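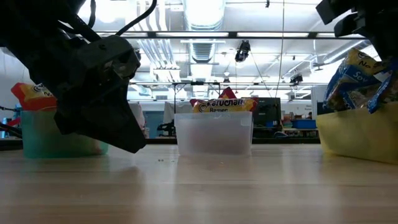
How many kinds of instant noodles can one household keep before it needs a system?
Two. After the second kind, someone always grabs the wrong one, and you hear about it through the bathroom door.

Sorting Ramen Into Bins
by Ruan Shabalala

My pantry used to have a noodle shelf, meaning a shelf I didn't open unless I was hungry enough to be hit by something. This took me 25 minutes to fix, including a break for noodles.

What you need

Open-topped bins in different colors, one per flavor or brand. Mine are teal, clear and yellow. Lids are a mistake. A lid is a place to put other things.
A table you can clear off.
A damp cloth.

Step 1. Get every packet out of the pantry and onto the table. Check behind the rice. Check the camping bag too - I found a packet from a trip to Hutlow that we all agreed never to discuss.

Step 2. Read the dates. Anything past its date goes in a separate pile for you to argue about later.

Step 3. Pick a rule and stick to it. I sort by flavor, my brother sorts by brand, and we no longer help each other move. If your packets come in strong colors, you can sort by wrapper and let the kids do it.

Step 4. Stand the packets on end, top edge up, so the name shows over the rim. Laid flat, they turn into a stack, and the one you want is at the bottom. Tall packets will stick out. Let them.

Step 5. Wipe up the crumbs. Dry noodles shed like a nervous cat, and the bits get under everything.

Step 6. Put the bins back with the favorite nearest the door. New packets go in at the back of each bin.

If a packet has split, eat it tonight or tip it into a jar. Taping it shut works for a day or so, and then you own a taped bag of dust.

Refill when a bin is down to 2 packets.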